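Plillesthorpe Toy Library
Minutes of the April meeting, held in the back room at Grube

Present: Bjarke Stougaard (chair), Eline (minutes), five members.
Meeting opened at 7:10 p.m.

1. Minutes of the last meeting
Approved with one correction. The shelf order to Jomside was for $236, not $263.

2. Mixed toy baskets
Eline reported that the mixed baskets are being borrowed more than the boxed games. The catalog now stands at 2427 items. Loose balls and cloths are entered by basket and do not get their own numbers. 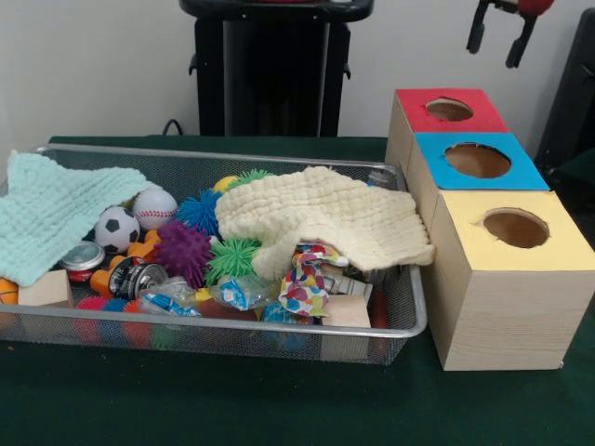

Photo: Eline / Plillesthorpe Toy Library

Bjarke asked whether baseballs belong in a basket meant for toddlers. Members were divided. Agreed to leave the baseball in for now and ask borrowing families on the return slip. The boxes with the round holes will be lent as a separate item.

3. Wrappers and packaging
A member raised the state of baskets at check-in. Packaging is getting in among the toys and the check-in sheet has no line for it. The mesh basket has clear plastic wrappers and a piece of cardboard in with the plush toys and spiky balls. Agreed that all packaging comes out before a basket is lent. Eline will add a line to the sheet.

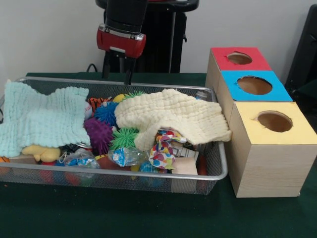
Washing was discussed next. Cloths go home with whoever is on the rota and come back by the following session. The mint-green knitted one draped over the left side of the basket is to be washed on cool with the others. Plush toys are to be washed in a bag. There are 21 wash bags in the cupboard, which is enough.

4. Storage
Jomside has quoted $275 for a set of lidded bins. Bjarke would like to see one before ordering.
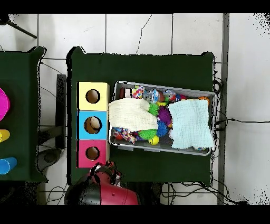 It was also asked whether the bins would fit under the window. Bjarke will measure. Decision held over to the next meeting.

5. Any other business
The key to the side door is still missing. Eline to ask at Grube.

Meeting closed at 8:25 p.m.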